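Section 4: Folding and putting away your cloths

Right, so you've unpacked your Ollside starter bundle, you've done the first wash (Section 3, please don't skip it, new cotton sheds like a cat) and everything is dry. Now for the part I enjoy far more than a grown adult should – folding!

I've been folding towels for the Clerkico linen share for years, and I rewrote this section on 1 January 2021 after a lot of you emailed to say the old one was muddled. It was. I had the roll before the fold, which made no sense to anybody but me.

4.1 Before you start

You'll want a clear stretch of table, a bit longer than your longest towel when it's opened out. A kitchen worktop will do, but a proper wooden table is nicer because cotton slides over smooth wood and you can tug a corner without dragging the whole thing. Wipe it down and let it dry first.

Note: check the towel is dry right through, hems included. The hem is always the last bit to dry and it's the bit that goes musty in the cupboard. If you're not sure, hold it against your cheek for a moment.

4.2 The waffle towels

1. Lay the towel out with a short side facing you. Smooth it from the middle outwards with the flat of your hand. Waffle weave never lies dead flat and you'll drive yourself mad trying, so stop once the big ripples have gone.

2. Look along the squares. They're your ruler! If the lines of the grid run straight, the towel is straight. If they bend off to one side, pick up the nearest corner, give it a little shake and put it down again.

3. Bring the left long edge over to the right long edge. Line up the hems and ignore the middle for now.

4. Run your palm along the fold once. Press gently, as you want the weave to keep its spring.

5. Fold in half again, short side to short side this time, and then once more if your shelf is shallow. My own shelf is 27 cm deep and the three folds just about fit (bring a tape measure to yours before you commit to a whole stack).

Caution: don't iron the waffle towels. You'll flatten the ridges and they'll be useless for drying anything until they've had another wash or two.

Note: rounded corners are awkward. They will never meet as neatly as square ones, so match the straight part of the hem and let the curve do what it likes.

4.3 The small cloths

These are the ones people get cross about, and I do understand. They're too small to stack and too thick to fold flat. My answer is a soft roll.

1. Fold the cloth in half with the fold towards you.

2. Double it over again, loosely, from the far side.

3. Tuck the open edges underneath and turn it so the long side runs left to right. You should have a fat little roll with layers showing at the edge.

4. Let go. If it springs open, you've rolled it the wrong way round, so turn it over and try again with the edges tucked under.

The Mac Mathúna drawer insert holds 10 of these in a row, or 19 if you turn them on end and squash them a bit. I turn mine on end – it looks very jolly when you open the drawer.

Caution: keep bright cloths away from pale towels until they've had their first few washes. Yellow is a terror for this.

A waffle towel, a yellow cloth and the table top:

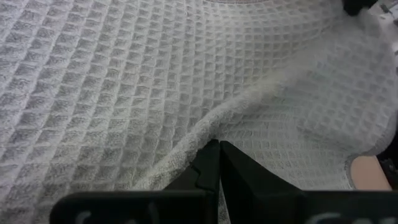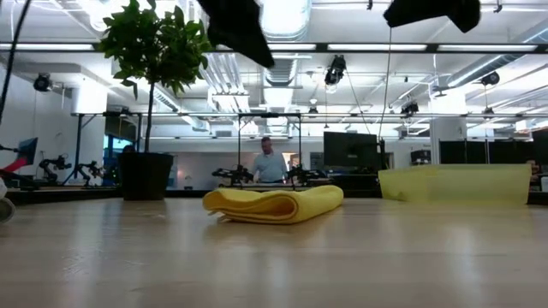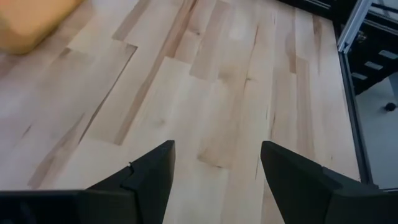
4.4 Into the cupboard

Put the biggest things at the bottom, folded edges facing out, and keep each pile low enough that you can slide one towel out without the rest coming with it. Freshly washed things go underneath and you take from the top, so everything gets its turn. I forgot to do this for most of a winter and wore one poor towel to a rag while its twin sat there as good as new.

If you use Clulent sachets, one per shelf is plenty. Tuck it at the back and don't let it touch the cloth directly, as the oil can leave a mark. Mine last well over 500 hours with the door shut, a good deal less if somebody keeps leaving it open.

Note: if a towel comes out of the cupboard with a hard crease down the middle, hang it over a rail overnight and refold it the other way next time. Washing instructions for stubborn creases are in Section 3.6.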